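Tustine Help Desk - Closed Tickets
January
Posted by Tahira Hashmi

Subject: Newsletter goes out twice to some members, and not at all to others

Hello everybody, and thank you for being so patient with me on this one. I know a few of you have been following along since the first message came in, and I promised I would write up the whole thing once it was settled, so I hope you'll forgive the length. I would rather put it all in one place than have somebody dig through forty replies next winter.

The original report came from the Nkosi garden club, who use Plavo for their mailing list and have done so very happily for years. Their monthly newsletter went out at 9 in the morning as usual, and by lunchtime the club secretary had a full inbox. Part of the membership had received two copies, a minute or two apart. Another part had received nothing. Most people got one copy, as they should, and never knew anything was wrong.

What I knew at the start:

The list had 1,655 addresses on it. Plavo's send report said 1,655 messages delivered, with no bounces and no warnings. That number was the thing that threw me off for the better part of a day, I'm sorry to say, since it looked so perfectly healthy. If some people got two and some got none, the total can still come out right, and that is very nearly what had happened.

First try, 10:40 a.m.
I asked the club to send me three or four of the doubled messages with the full headers showing. (If you have never done this, open the message, look under the little menu for "show original" or "view source," and copy everything above the greeting.) The two copies had different message IDs, so this was a true second send and had nothing to do with a mail program showing the same thing in two folders. Good to know, and it saved us from a long walk in the wrong direction.

Second try, 11:25 a.m.
I cleared the sending queue and ran a small test to my own addresses. It worked perfectly. I ran it again with a larger group of staff addresses and that worked too. I wrote back to the club at this point and told them I thought it was a passing hiccup, which I regret, as I had not really found anything yet. Please learn from me and don't do that.

Third try, after lunch
I exported the list and opened it as a spreadsheet, sorted by last name. No duplicates. Sorted by email address, and still no duplicates. I also looked for stray spaces and capital letters, which have caused trouble before, and found a handful, but the people with those addresses had all gotten exactly one copy. I tidied them up anyway while I was in there.

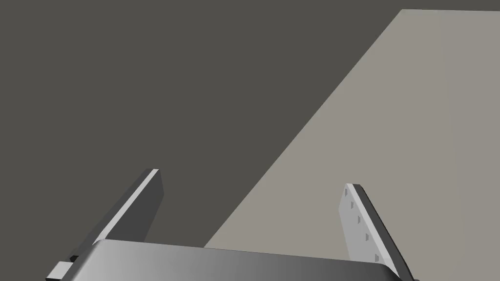

It was close to 4 p.m. when I finally asked the question I should have asked first: had anything changed since the December newsletter? The secretary wrote back in a few minutes to say that no, nothing had changed, except that they had cleaned up the list over the holidays and had been using Cliser to do it. Well! There we were.

For anyone who hasn't met it, Cliser is an add-on that keeps a Plavo list in step with an outside address book. It's a handy thing and plenty of our groups use it. By default it checks for changes on a timer, and if it finds any, it rewrites the list from top to bottom. The club had left it running, and its timer was set for 9 a.m., the very same minute as the newsletter.

Plavo doesn't send to a long list all in one go. It works in batches of 200, and each time it finishes one it goes back to the list and asks for the next 200 rows by position. So if the list gets put into a different order while the newsletter is halfway out the door, people get shuffled between batches. Somebody from the first batch lands in the sixth and gets a second copy. Somebody who was waiting their turn in the sixth gets moved up to the first, which has already gone, and is passed over entirely. The counter keeps on counting and reports the right total at the end.

I wanted to be sure before I said anything this time. I made a practice list with roughly 500 made-up addresses, scheduled a send, and set Cliser to sync at the same minute. It took me a couple of tries to get the timing right, but on the second one I had doubles and gaps just like the club's. I can't tell you how pleased I was. I may have said something out loud in the office.

The fix

1. In Cliser, open Schedule and change the sync time to an hour when you never send anything. I put the club's at 3 in the morning.

2. In the same place, turn on "Hold while sending." It is off unless you turn it on, and it's a bit hidden, at the very bottom under Other.

3. In Plavo, open the list settings and tick "Freeze list at start of send." This makes a copy of the list before the first batch goes, and the newsletter is sent from the copy. It adds a short wait at the beginning, so don't worry if the progress bar sits at zero for a little while.

4. Save both, then sign out of Plavo and back in. The freeze setting did not take for me until I had done this.

Step 3 would probably be enough all by itself. I'd still do the others, particularly if you share the account with somebody who likes to change settings.

As for the people who were missed, the per-address log did have the right information once I knew to go looking there. It is separate from the send report, under Activity, and it downloads 100 lines at a time, so set aside a quiet half hour and make yourself some tea. I matched it against the list and sent the secretary the names of everyone without an entry. She mailed them the newsletter with a kind note on top, and the replies were very gracious. One gentleman said he'd assumed the club had finally given up on him.

Update, a week later: the club sent a short reminder about their seed swap to the full list, with the new settings in place. I checked the activity log the same afternoon and every address was there once. I've asked them to let me know after the next full newsletter too, but I am comfortable closing this.

If your group uses Plavo and Cliser together, do please look at your sync time before your next mailing, even if nothing has ever gone wrong. And if you get stuck on the activity log, reply to this ticket and it will open again on my side. I don't mind a bit.

Status: Closed
Tahira

Contact the Tustine Help Desk | Copyright Tustine | Back to top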